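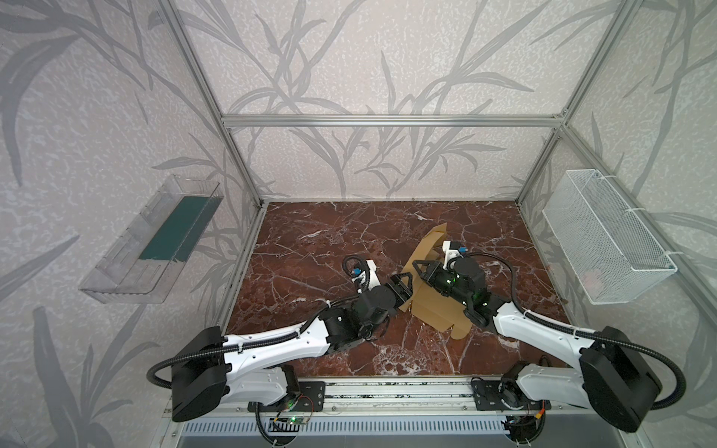
**Box folding at Larnden** was hand work until the packing firm Bavine moved part of it to two-armed stations. Each station has a pair of robot arms that fold flat cardboard blanks. The site employs 87 people.

## Effect on staff

No packing jobs were cut in the first year. Folders were retrained as station tenders, who bring blanks, clear jams and check corners.

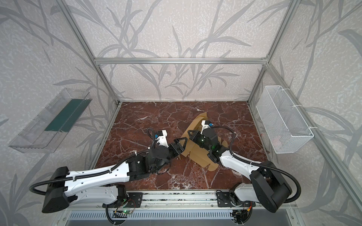

Tenders report less wrist strain but more time standing. Odd sizes are still folded by hand on the Friday shift, at more than 300 boxes.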